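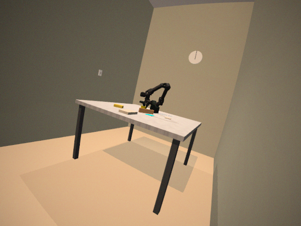 Figure 1. White-topped table with dark legs in a small room (computer rendering).

Noise and study space in shared student housing
Project report, Domer module, second year

1. Background

Students in the Tristside blocks often say they cannot work in their own flats. The university's usual answer is to point them to the library, but the library closes at 10 pm and is full for most of the exam period. Our group wanted to find out what gets in the way of studying at home, and whether small changes to a shared room would help.

We chose Cleltov House because it has three floors with the same layout. Each floor has one shared room next to the kitchen. The rooms are meant for eating and for study, and in practice they are used for both at once.

2. Method

We gave a short questionnaire to 30 residents in September. It asked where they worked, at what times, and what made them stop. We also took sound readings in the shared rooms over 5 evenings, between 6 pm and 11 pm, with the meter on a shelf at head height. Readings were written down by hand and typed up later, so a few may have been copied wrongly. Two gaps in the record are our own fault – we forgot to change the battery.

On the middle floor we then made changes that cost little. Felt pads went under the chair legs, a curtain was hung over the hatch to the kitchen, and a notice asked for quiet after 8 pm. The other two floors were left as they were. The pads and curtain were paid for from the Ocampo fund, which gives small grants for coursework.

3. Results

Most residents said they worked in their bedrooms and did not like it. The main complaints were desks that are too narrow and noise through the wall. Music was mentioned less than we expected. Chairs being dragged across the floor came up again and again, as did the kitchen door.

The middle floor was quieter after the changes, mainly in the early evening. After 9 pm there was little difference between the floors. Several people told us they had not seen the notice.

4. Discussion

The felt pads seem to have done most of the work, but we fitted the curtain in the same week and cannot separate the two. A better plan would have been to make one change at a time. The group was also small, and those who answered may be the ones who mind noise most.

We would like the housing office to try pads on all floors and to fit a slow closer to each kitchen door. The questionnaire is in Appendix A and the sound readings are in Appendix B.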